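Speaker notes: Fruit at home, and why so much of it gets thrown out

Talk for the Provville winter pantry series. Posted December 30, 2023, for people who asked for the notes after the talk. They are the notes I spoke from, with a few lines filled in where they were only a word or two.

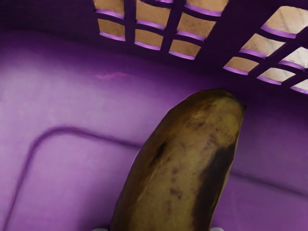
Marta Quillen
Produce buyer, Lagman Grocery, Provville

Opening

Say hello, say what I do. I buy fruit and vegetables for one store. I am not a nutritionist and I'm not going to talk about diets.

Ask the room: who threw out a piece of fruit this week? Wait for hands. Put mine up too.

The talk is about the time between the store and the trash can. Most people handle that time on autopilot. The bag gets emptied into whatever bowl is on the counter and that's the last decision anyone makes about it.

Where the numbers come from

Last winter the Sedgate apartments let us weigh what went into the food scrap bins. Total for the project was 1169 pounds. We sorted it by hand, in rain gear, in the loading area. Fruit was the biggest pile. Bread was next. Meat was less than I had guessed.

Don't oversell this. One group of buildings, one season. It doesn't tell you what your own kitchen does. If someone asks for the breakdown by building, tell them we didn't keep one.

What struck me was how much of the fruit was fine. A lot of the apples had one soft place. Oranges with a dry patch on the skin. Bananas with spots.

Spots on bananas

Spend time on this one. It gets the most questions.

A banana goes on ripening after it is picked. Starch turns to sugar, the peel goes from green to yellow to brown. Freckles mean it's sweet. A dark streak down one side is usually a bruise, from being bumped or from something resting on it. Peel it and look. Often the mark is only in the skin, or there's a soft strip you can cut away with a butter knife.

When to throw one out: mold, liquid leaking from the peel, or a smell like wine or worse. If none of those, use it.

In the store we mark down spotted bananas and they still sit there. People reach past them for the green ones, take the green ones home, and wait for them to ripen. I did this for years before I worked in produce.

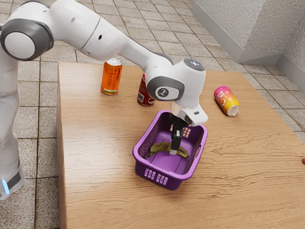
One banana in the basket, cans on the table around it.

Counter or refrigerator

Go slowly here, people take notes.

Counter until ripe, then refrigerator: peaches, plums, pears, avocados, kiwis, mangoes.

Refrigerator from the start: berries, grapes, cherries. Cut fruit of any kind, with a lid on.

Either one: apples, oranges, lemons. Apples stay crisp much longer in the cold. If you eat an apple a day and buy seven, the counter is all right.

Bananas: counter until they are how you like them. After that you can put them in the refrigerator. The peel will turn dark and look terrible. The inside holds for several more days. Someone will say their mother told them never to do this. The advice makes sense for green bananas, which don't ripen well in the cold.

Don't wash berries before you put them away. Wash them when you eat them.

Ethylene, short version

Some fruit gives off a gas that speeds up ripening in whatever is next to it. Apples, bananas, pears and avocados give off a good amount. Leafy greens and broccoli suffer from it. So do cucumbers.

Use it on purpose: hard avocado, paper bag, banana in with it, fold the top over. Check it every day.

Skip the chemistry unless asked. The last time I explained it I lost the back two rows.

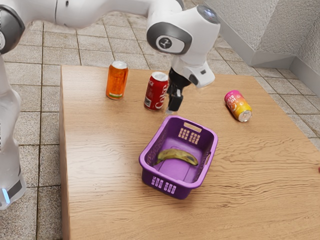
Bowls and baskets get less thought than the fruit does. A deep solid bowl is a poor choice for anything soft, since the bottom layer carries the weight of the rest and sits in whatever moisture collects there. You find the bad peach when you get down to it, and by then it has spread to the ones it touches. I'd like everyone to go home and look at what they use. Something wide and shallow works, and so does a basket with openings in the walls, like the purple plastic one with the lattice cutouts and the handle hole under the rim. Air gets in from the side, you can see what's in there from the top, and plastic goes in the sink when it gets sticky. Wire is good too, but line it with a dish towel so it doesn't leave lines in the pears.

Keep it out of the sun. Keep it off the top of the refrigerator, which is warm, and away from the stove.

Put the basket where you walk past it. Fruit in a pantry with the door closed gets forgotten. We had one household at Sedgate move theirs from a shelf to the kitchen table and that was the only change they made. They said it helped. We had no scale in their kitchen, so take that for what it is.

Buying less at a time

This is awkward for someone who sells fruit. Say so, get the laugh, move on.

Buy for the days you'll be home. If you shop once a week, buy at different stages: two ripe pears and a couple of firm ones. Bananas can be broken off the bunch. The store does not mind. Lagman has a box of singles by the register and they are the same fruit.

Bags of six lemons are cheaper per lemon and not cheaper if half of them go green at the back of the drawer.

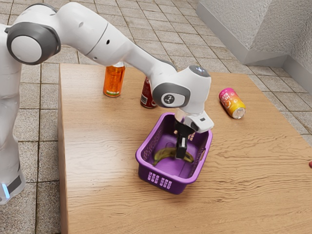 The same goes for the big clamshells of salad and the family-size grapes. Look at the price of what you will eat, and leave the price per pound for people with more mouths at home.

When you're behind anyway

Freezer. Peel bananas first, break them into chunks, freeze on a plate, then move to a bag. A whole frozen banana in its peel can be used but it's a nuisance, and your fingers hurt.

Berries freeze on a tray. Soft apples and pears go in a pot with a splash of water and a lid. Cook on low, mash, done. No sugar needed for most of them.

Citrus: juice it and freeze the juice in an ice cube tray. Grate the peel first.

Banana bread: mention it once. Everyone knows about banana bread.

Labels. We handed out rolls of Irnex freezer tape at the door. Masking tape works for a few weeks and then lets go. Write what it is and the month.

Questions I expect

Do the green storage bags work? I haven't tested them. I don't use them.

Wrapping banana stems? It may slow things a little. Separating the bunch makes no difference I could see at home.

Fruit flies? Take out the scraps, rinse the sink strainer, put a small dish of vinegar with a drop of dish soap next to the fruit.

Does the store donate? Yes, every morning. Pickup is at the side door on the parking lot side.

Handout is the one-page storage chart. Leave the extras on the chair by the coat rack and bring the empty box back to the store.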